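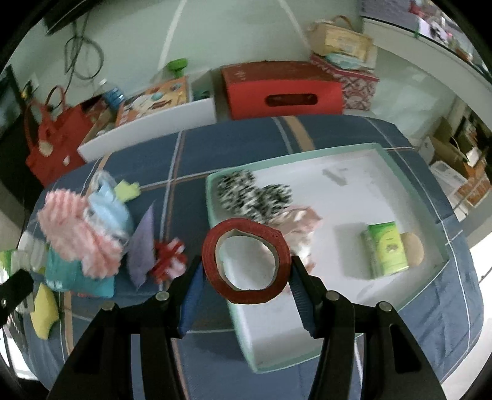 Garba Ezeani writes that the Stillow ramp rocked under a power chair until all four feet had been leveled a second time, one night after the first leveling, and asks that the second pass be made a step of its own. It is now step 7.

4. Placing and leveling the mounting ramp

This section applies to Stillow mounting ramps with serial number 2278 and up. For older ramps, use the Clustgate leg kit sheet. Complete Section 3 (deck and handrails) first.

Tools: 24-inch level, two adjustable wrenches, tape measure, rake, rubber mallet.

CAUTION: Keep horses out of the arena until step 10. Do not level the ramp with a person on the deck.

1. Choose a site on packed footing with a clear, straight path for the horse at both ends. The horse must be able to walk in and walk out without turning.

2. Rake the footing off the four foot positions down to the base. Loose sand or rubber under a foot will shift.

3. Set one base plate (part 2898) at each foot position, ribbed side down.

4. Lower the ramp onto the plates. Four people are required. Lift by the frame rails only. The handrails are not lifting points.

5. Lay the level across the deck, front to back, then side to side. Turn the foot screws until the bubble is centered both ways.

6. Tighten the lock nuts by hand. Load the middle of the deck with 200 pounds of bagged feed or sand and leave it overnight.

7. Remove the load. Check the level again both ways and correct it at the foot screws. Tighten the lock nuts with two wrenches, one holding the screw.

Note: A foot that has dropped more than one inch overnight is standing on soft base. Move the ramp or have the base repaired. Do not stack base plates.

8. Fit the toe board along the horse side of the deck. It should sit flush with the deck edge. Tap it in with the mallet.

9. Set the off-side block parallel to the ramp. Measure the lane between them at both ends. The two measurements must match. Lane width for your horses is in Table 6.
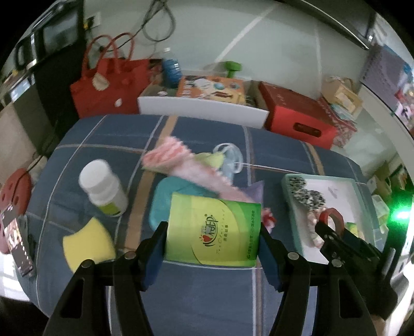 Fig. 4-2. Green soft tissue packet, held upright.

10. Lead one quiet horse through the lane without a rider, three times from each end. The side walker on the off side stands on the block. Stop if the horse touches either side, and widen the lane.

CAUTION: Do not tie a horse to the ramp, the handrails or the block.

11. Write the serial number and lane width on the Latembridge record card and keep it with the arena log.

Rechecking the level

Repeat steps 5 and 7 after the arena is dragged or watered heavily, and after the first hard frost. On outdoor sites, plan a full recheck in November.

Sheet revised 2 October 2024. Replaces the Adeleke ramp sheet.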